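Course handout 3: Sorting and storing small play materials
Ebrahimi Early Childhood Program, Fadirham campus
Instructor: Kianoush Rostami

3.1 Scope

This handout covers the care of small tabletop play materials: toy food, toy cookware, blocks and small storage boxes. Larger furniture is covered in handout 4. Students should bring their sorting sheets to the April practical.

3.2 Sorting by use

Materials are grouped by how children use them. Color and material are secondary. A toy pot and a toy pepper belong to one group (pretend cooking), although they are stored in separate bins. A plain block belongs to construction. A block with a printed food picture may be entered under either group, but the entry must be the same on every sheet – mixed entries are the most common marking error.

Small boxes with drawers are entered as storage, even when children use them as part of the play. Record the drawer and the body as one item.
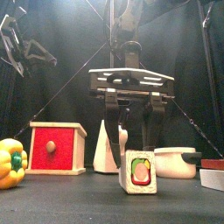 Should a toy pot be stored with toy food inside it?
Store the pot empty. Food left in a pot is missed when the bins are checked, and small pieces can scratch the inner surface.

3.3 Stacked materials

A stack is recorded by the number of segments and by the type of surface. Four square segments stacked one on another make a tall, narrow column, so the base must sit on a hard, level surface. Note any textured or speckled band between segments, as rough surfaces hold dust and are cleaned with a soft dry brush. Recesses in a top face are checked separately for small inserts.

Do not store a stack upright on an open shelf. Lay it flat in a tray, with the longest side against the tray wall. The standard Grustport tray is 230 mm wide.
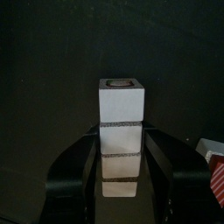

3.4 Cleaning intervals

Toy food and cookware: after each session.
Blocks, printed: every 3 days, damp cloth only. Do not soak.
Blocks, plain: every 8 days.
Boxes with drawers: every 8 days. Remove the drawer and wipe the runners – no oil.

Reading: Fustavstead workbook, section 4.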